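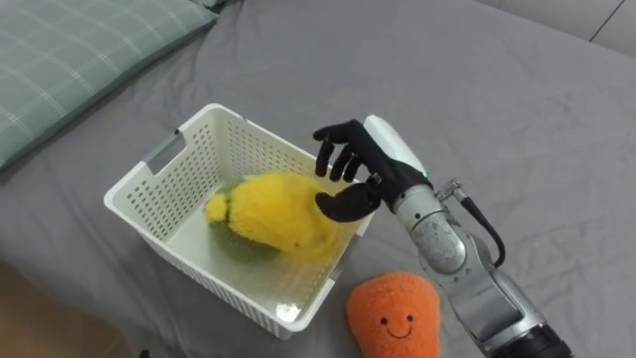
About Trorkero

Trorkero is a home tidying service. We come to your house, we put things where they go, and we leave. The company was started by Deolinda Guerreiro after nine months working for a larger organizing firm, where she was asked to tell customers that a folded sock drawer would change their lives. She didn't believe it then and we don't say it now.

Most of our work is bedrooms. Kitchens get the magazine covers, but it's the bed that ends up holding whatever had no place at six in the evening: soft toys, chargers, half a load of laundry, a library book that was due in January. People close the door on it and call it the spare room even when somebody sleeps there.

What we do

A standard visit is two hours, one room. We make the bed first, or at least clear it, and use it as the sorting surface. Everything loose goes onto the sheet and then into a basket by kind. Once the baskets are full we ask you where they should live, and if you don't know, we suggest somewhere you can reach without moving anything else.

We don't sell baskets. Several companies have offered us a commission to do so and we have turned them all down, including one whose basket came with an app. An open plastic basket with holes in the sides and a place to put your hand does nearly everything a storage system costing five times as much will do. You can see what's in it. A child can drag it. Lids look tidy in the store, and in our experience they come off in the first week and are then one more thing on the floor.
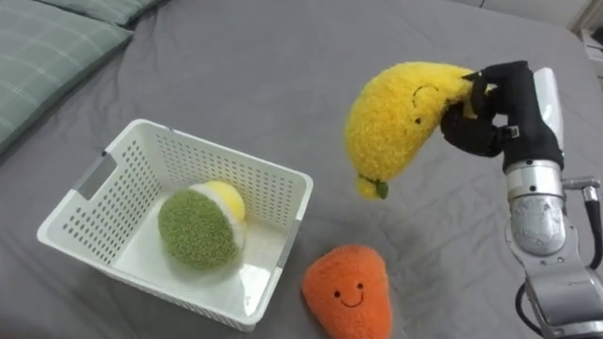
Soft toys, sorting stage: one basket, one plush citrus slice, gray sheet.

On soft toys

We get asked about these more than anything else, usually by parents, sometimes by adults who would like it known that the toys belong to their kids. The usual advice is to keep the favorites and donate the rest. We have tried this in enough homes to doubt it. The favorite changes as soon as the bag is in the car.

Our own method is duller. One basket per child, kept beside the bed, and whatever fits in it stays in the room. The others go into a second basket in a closet, and the two get swapped when someone remembers. Plush food seems to be everywhere at the moment – corn, fruit slices, that sort of thing – and it sorts the same way as plush bears. It does not need its own category, whatever the label-maker people tell you.

What we don't do

We don't color-code. We don't hold items up and ask how you feel about them. We won't photograph your closet for a "before" picture, and we'd treat other people's before pictures with some suspicion, having once watched a colleague mess up a shelf to get one.

We also don't promise that the room will stay tidy. Some do. Deolinda went back through our bookings when she was writing this page and found 278 completed visits, a good share of them return visits to the same bedroom. You could read that as loyalty. You could also read it as evidence that the first visit didn't stick, and we suspect it's a bit of both.

Who we are

Trorkero is a small company. Deolinda takes most first visits herself and handles all the complaints. Laundry that turns up during a visit can be sent out to Coelho, who wash and fold and are a separate business, so please pay them separately. We have no training academy and no certificate on the wall. There was a certificate on offer, and it cost more than our van repairs.

Booking

Write to us with the room, its rough size and what is on the bed right now. Please don't tidy before we arrive. Prices are on the Visits page and were last changed on September 28, 2021.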